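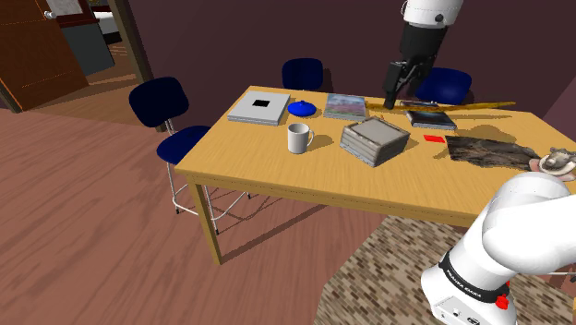 *Image credit: Pavach*

So we painted the dining room. Maroon! I'd been saying I would do it since January, when the heating was on and I was sitting at the table in two sweaters, staring at walls the color of old oatmeal and thinking, no, I can't eat one more bowl of soup in here.

I should say up front that I'm not a decorating person. I own one good brush and a roller tray with at least four previous colors baked onto it. But I had a long weekend, the guy at Gamage (the paint store out past the Keswood turnoff, if you're local) was very patient with me, and I came home with far too many sample pots in the back seat.

The samples were where I got stuck. I painted squares on the wall by the window, then more squares by the door, and then I lived with them for two weeks and changed my mind every time a cloud went over. One was called something like mulled plum and it dried the color of liver. Another looked lovely in the morning and completely brown by dinner. The one I finally picked was the one I'd liked least in the store, so please don't come to me for advice on choosing from a little card.

A few things I learned, in case you're about to go dark red yourself.

Use a tinted primer. I skipped it on the first wall, being cheap, and that wall needed four coats. The other three got a gray primer and needed two. I could have bought a very nice lunch with what I spent on the extra can.

Paint the whole wall before you decide you hate it. Wet maroon looks like a crime has taken place, and I nearly quit halfway up the chimney side. It calmed down a lot overnight.

And do your cutting in during the day. I did the bit above the baseboards at 7 in the evening with a lamp on the floor, very pleased with myself, and the next morning there was a wobble the whole length of the room. I've fixed most of it – the rest is behind the bookcase and can stay there.

We've had dinner in there every night since, which we never used to do. It's warmer somehow, and I keep lighting candles like I'm in a costume drama. My mother came over, stood in the doorway for a while and said "well, it's certainly red," and then stayed until eleven, so I'm taking that as approval.

Next up is the hallway. I've been looking at a mossy green from Avurham that costs more than I want to type out, and I've already got one square of it up by the coat hooks. It looks gray today. I'll check again tomorrow.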